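Staff car park lighting and lone walking after lates - what has your site done?

Hospital Security & Safety Forum > Premises > Access and lighting

ridgeway_fm
2023-01-30
We have been asked to put forward a scheme for the route between the main block and the staff car park at Cheetham. The walk is 421 metres door to barrier, with one dog-leg behind the boiler house. Late shift finishes at half past nine and most of the complaints relate to the hour after that. Two reports of staff being followed since the autumn, one of which went to the police.

Options on the table:
1. Replace the bollard lights with 5 m columns.
2. Personal alarms (Firkex quoted, per-head rental).
3. A guard on the route from nine until half past ten.
4. Open the visitor car park to staff after eight.

Budget will cover two of these at most. I would like to hear from anyone who has measured a before and after.

tolley88
Option 4. Costs you a barrier reprogramme and some signs. We did it and use of the far car park on lates fell to almost nothing.

Corran_B
Depends on the layout. Our visitor car park is nearer but the exit opens on to a public footpath with no camera on it. We moved staff there and the incidents moved with them. Check the sight lines after dark before you commit.

On columns: ask for the uniformity ratio as well as the average lux. The first design we were given passed on the average and still had black patches between every pair of posts. Dog-legs need a column on the outside of the bend.

ridgeway_fm
Noted on uniformity. The contractor's drawing gives an average only. I have gone back to Sturnis for the full calculation.

pm_wardclerk
Not facilities, I work the desk on a surgical ward. Alarms were issued to us two years ago. Most of them live in a drawer. They went off in bags, the control room rang each time, and people stopped carrying them. I would not spend money on them again.

Corran_B
That is a problem with the type of alarm. Pull-pin units false-trigger in bags. A two-button press held for a couple of seconds does not, or hardly ever. Ours are clipped to the lanyard, tested at the start of each shift, and we had 8 false activations last year across the whole site.

pm_wardclerk
Who tests them at the start of each shift? We have barely time for handover.

Corran_B
The wearer. It takes one press and a green light. If your ward will not allow time for that, the ward manager should be told it is part of the lone working procedure.

ridgeway_fm
Firkex are offering the two-button type. The quote is for 489 units, which covers lates and nights but not bank staff. That gap bothers me, as bank staff are the ones least likely to know the route. 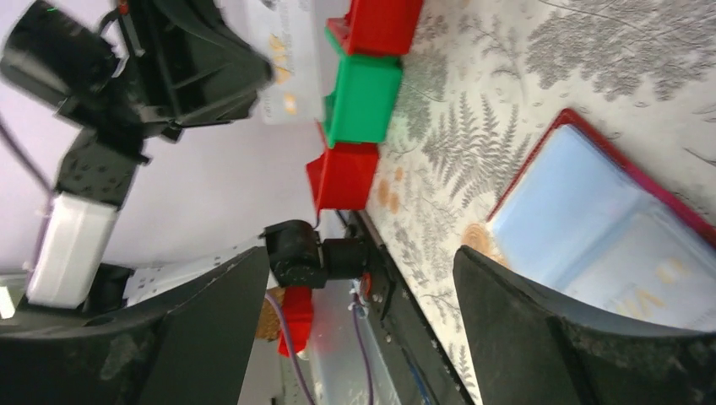 Hortensia Cabral: bank staff should draw an alarm from a pool at reception and sign it back in at the end of the shift. We keep ours in a charging rack behind the front desk. Losses are low as long as the sign-out sheet has a named person checking it at the end of lates. Without that check the rack was half empty by February of the first year.

tolley88
Still think everyone is over-buying here. An alarm calls somebody after the event. How long does your control room take to get a person to the boiler house?

ridgeway_fm
Just under four minutes on a walk test, one guard, no other calls running. Longer if he is in A&E, where he usually is at that hour.

tolley88
Then the alarm buys you very little on that stretch. Guard on the route or shorten the route.

Bautista Paredes
I disagree in part. We run a fixed guard at the bend from nine until half past ten - same hours you propose - and the alarms are still used, mostly inside the building on stairwells and in the lift lobbies. Our log shows 3507 escorted walks in the last full year. Reports of staff being followed went down, but we changed the lighting in the same quarter, so I cannot say which did it.

Corran_B
Useful figure. Is the guard dedicated or pulled from the main rota?

Bautista Paredes
Dedicated, contracted through Jalach on a fixed post. When it was a rota post he was called to the wards most evenings and staff stopped waiting for him.

pm_wardclerk
A guard who is there every night would get my vote. People would use that.

ridgeway_fm
Leaning towards columns plus the fixed post, with option 4 looked at again once someone has walked the visitor side after dark. Will add the Sturnis figures to this thread when I have them.

tolley88
Walk it yourself, in the rain if possible. Wet tarmac changes what you can see on that sort of path.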